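Relatório de progresso n.º 3 - Oficina partilhada Clivolau
Projeto Pamora: um braço para arrumar a secretária
08/05/2023

Olá, Aleksandra! Prometi-te contas e notícias, e desta vez há mais notícias do que contas (o que é bom para ti). Desde fevereiro que andamos às voltas com a mesma tarefa: o robô abre a gaveta, pega no que está em cima do tampo e arruma cada coisa no seu sítio. Parece pouco, eu sei, mas quem já tentou explicar a uma máquina onde fica o fundo de uma gaveta percebe porque é que isto leva meses.

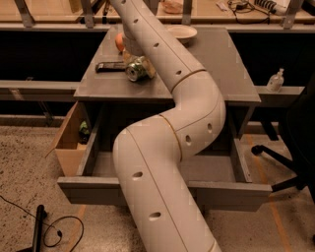 Radosław Ostrowski
Responsável pela montagem, projeto Pamora

Começo pelo alcance, que era a tua grande pergunta da última vez. O braço passa por cima da gaveta aberta e chega à parte de trás do tampo, onde temos deixado a laranja, que é de longe o objeto mais chato de todos. O comando preto também dá luta por ser tão baixo, e a lata amolgada vai andando. O Rainer queria trocar tudo por cubos de espuma, mas eu bati o pé: em casa das pessoas há latas e fruta, e o pedido de apoio falava de casas.

A gaveta em si já me preocupa menos. Refizemos a rotina de aproximação e agora o cotovelo sobe antes de o braço avançar, em vez de fazer tudo ao mesmo tempo. Ficou mais lento, é verdade, mas deixou de bater na frente da gaveta e poupou-nos umas quantas tardes de reapertar juntas. 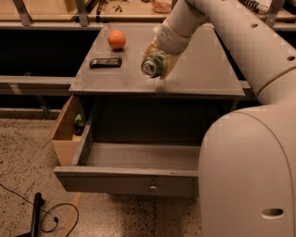 Quanto à pinça, estamos na terceira versão dos dedos. Os primeiros eram rijos demais, os segundos gastavam-se num instante, e com estes a Iwona está finalmente contente - e olha que ela não é fácil de contentar! Falta afinar a força de fecho, porque o valor que serve para a lata não serve para a laranja, e por enquanto mudo-o à mão no ficheiro de configuração. Quero ter isso automático antes do próximo relatório.

Contas: dos 1.000 euros da segunda tranche gastámos 260, quase tudo em cabos, parafusos e material para os dedos. O resto fica guardado para a placa de controlo nova, que a Trurkico ainda não tem para entrega. Se demorar muito compro noutro lado, mas preferia esperar, que o preço compensa.

O que preciso de ti são 2 coisas: um sim para passar a verba dos transportes para peças e uma data para vires cá ver isto a funcionar. Às quintas à noite a oficina está mais sossegada e consigo mostrar-te tudo com calma.

Um abraço,
Radosław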